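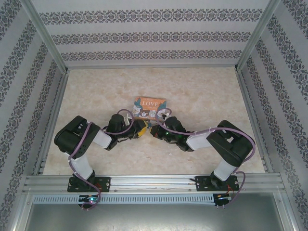 Picture book just beyond the two grippers, Stollton sorting room.

Progress report to the Climness Fund
Lama Reuse, Stollton site
October 30, 2021

Hello all,

This covers everything since my May report, and I'll try to keep it shorter than that one (I know, I said that in May too). The arms are working, the people are still speaking to me, and we've spent a bit more on table space than I told you we would. Details on all of that as we go.

For anyone new on your side: Lama takes in donated and returned household things, mostly children's books, toys and small hobby electronics, and sorts them for resale, for schools or for parts. Until this spring every item was picked up, turned over, looked at and put down again by somebody standing at a bench. Your grant paid for the two-arm cell to take over some of that picking up and turning over, and for the time people needed to learn to work beside it.

Where we are

The cell has now handled almost 1,000 items. In May I told you we would be happy to have it running on picture books by fall, and it is! Books are its best thing by a long way. Hardcovers and board books go well. Thin paperbacks are still a pain: the grippers come in from both sides, the cover bows, and then you have a book that's been slightly folded by a machine. We've pulled paperbacks out of the cell's work for now and they go straight to the benches.

On a decent shift it gets through 74 items with somebody nearby to feed it and clear it. A practiced person at the bench is a lot faster than that, and I'd like you to hear it from me before you come and see for yourselves. What the cell does is keep going at the same speed through the afternoon, when wrists are sore and everybody else is slowing down.

Small electronics are the newer job. We only started on bare boards and half-built kits after the summer, and it's slow going. A book is a book from any side. A board has wires sticking out wherever the last owner felt like putting them, and there's often only one or two places you can hold it without pressing on something you shouldn't. Crisanto has been building up a set of grips by hand, board by board, and he's very patient about it (more than I would be). At the moment the boards that go through the cell are ones we've already decided are for parts, so a squashed connector doesn't cost us a sale.

What changed for the people

You asked specifically about this, so I'll give it the most room.

First, no one has lost hours. That was a condition of the grant and it was our condition too. The sorting team is 16 people, same as in May. What they do all day has shifted quite a bit, though. Four of them now rotate through feeding and watching the cell, and the rest have moved toward checking, cleaning, small repairs and pricing. Repairs in particular had been piling up for ages. We had 310 items on the "somebody should look at this" shelves in May, and we're down to one shelf.

Second, the rotation. We began with one person on the cell all shift and that was a mistake, mine. It's dull. You're waiting, you're watching, you're not quite free to do anything else, and then it needs you for ten seconds. Issa Azar came to me after the first couple of weeks and told me fairly plainly that he'd rather have his old bench back. So now people swap at every break, and whoever is on the cell has a tray of pricing work beside them. It's better. I wouldn't say it's solved.

Third, pay. Operators get a small supplement while they're on cell duty. This came out of the training line in your budget, where we had money left over, and I wrote to you about moving it. The people who don't do cell duty have asked, reasonably, what the repair work is worth if watching a robot is worth extra. I don't have a good answer yet. It's going on the agenda for our next staff meeting, and I'll tell you where we land.
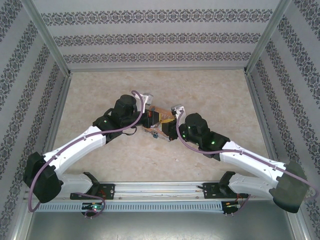 Waqas Mengal thinks we moved to electronics too early. When I asked the team what I should put in this report he said to write that the arms ought to have stayed on books until everybody was comfortable, and that "we got good at one thing and then you changed it on us." Rosário Leitão disagreed with him across the table. She'd been wanting the boards off her bench for months and didn't see why she should wait for the paperbacks to get fixed first.

I think they're both partly right, and I'd do the timing differently if I had it again. What I've promised is that we won't add a third kind of item before the new year. Soft toys were next on the list, so they've been pushed back.

Problems and money

The downtime was mostly in the first stretch. A cable on one arm had been routed too tightly and kept stopping us, and Stasiv, who supplied the cell, came out and rerouted it under warranty. They've been good about picking up the phone. Their manual is another matter, so Belmiro Correia has been writing our own version, in plain words, with the steps in the order you really need them. It's taped up by the cell and gets scribbled on a lot, and I take that as a good sign.

We overspent on benches and lighting. Once people moved to repairs they needed somewhere to sit and enough light to see a cracked solder joint, and I hadn't planned for either. I've covered it from our own funds for now. The full breakdown is in the attached sheet, with the overspend on its own line. If you have questions about the supplement, please ask me and leave the operators out of it, they've had plenty of questions already!

Next up

More board grips, another go at the paperbacks with softer pads, and the staff meeting on pay. I'd also like two more people trained on the cell so the rotation has some slack when someone's out sick. You're welcome to visit any time before the holiday donations start coming in. After that it gets pretty hard to find a place to stand.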